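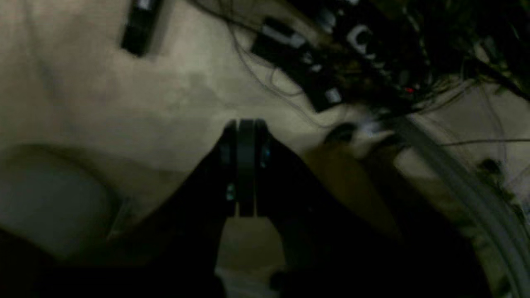 Grasp confirmation on thin cloth: wrist image against finger width

Posted by jgilchrist in Manipulation > Deformables

We have been comparing two ways of deciding whether a parallel gripper has hold of a garment before the arm lifts. Method A reads finger width after closing and applies a threshold. Method B takes one wrist frame after closing and runs a small binary classifier (held / not held). Both were logged on every attempt, and the label came from a person watching the lift.

There were 254 attempts, all on T-shirts and shirts, on the Pelach table. Method A called a grasp that was not there 14 times. Method B did so 5 times. Missed grasps were level, 8 for each.

Start states are deliberately untidy. The garment is dropped and pulled until it lies more or less open, then left with whatever creases it has. A sleeve may be partly folded and bunched while the other lies mostly flat.
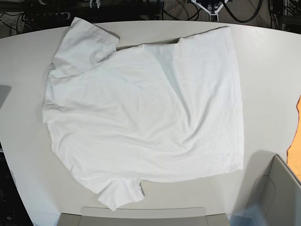 We sample the grasp point from the garment outline, with a preference for hems and sleeve openings, and the approach is always from above at a fixed speed. The fingers close to a force limit and hold for a fixed settling time before the frame is saved.

The classifier was trained on the earlier Mornstead set and not tuned on this table. My question is whether anyone has compared the two on single-layer cotton and seen the same gap.

Reply from m_baidoo

The comparison is not quite fair to A. A single layer of jersey is close to the resolution of most width encoders, so the threshold is sitting in noise. Did you zero the width against a closed, empty gripper at the start of each session, or once at the beginning?

Reply from jgilchrist

Once per session. Drift over a session was small but I did not log it, so I can't give you a figure.

With B, the easy positives are the ones where the cloth is drawn into a narrow strand at the tips: 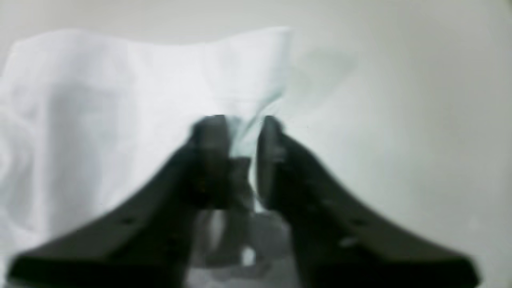 Wrist view with the cloth gathered between the fingertips.

Those frames are soft and low in contrast, and the classifier still gets them right. White cloth on a pale grey table has not been the problem I expected.

Reply from hemi_r

Disagree with the framing. "Held" isn't binary. A pinch of two layers when you wanted one is a failure for unfolding, and neither method reports it. I would rather have a method that misses more grasps and tells me the layer count. On the Katene rig we gave up on confirmation before the lift and moved to a short test lift of a few centimetres, then looked again from the fixed camera.

Reply from jgilchrist

A test lift changes the state of the garment, and we want to retry from the same state. I accept the point about layers. It is outside what we measured.

The hard negatives are more interesting to me. Fingers shut, pads pressed together, fabric directly behind, and seams running up close to the tips:

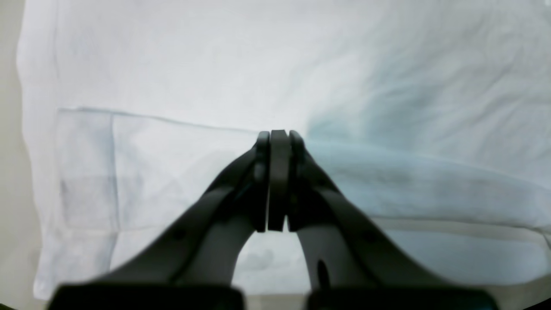 Reply from k_ellery

What does A do on frames like that last one? I would expect it to be correct there. If the width is at its zero reading then there is nothing between the pads, and you don't need a network to say so. It would be worth reporting the two methods combined: reject if A says fully closed, otherwise ask B.

Reply from m_baidoo

Seconded, but the combined rule inherits A's missed grasps on thin cloth. You would need to show which of the 8 are shared. If they are the same attempts, combining costs nothing.

Reply from jgilchrist

Reasonable. The logs have both outputs per attempt, so I'll split them and post the table here.

Comments (3)

s_tautahi: Please include garment type in the split. Collars behave differently from hems in our Nisdale data.

hemi_r: Still want layer count.

k_ellery: Is the force limit the same for all garments? I can't find it in the first post.

Last updated: December
Contact the moderators | Copyright remains with the posters | Back to top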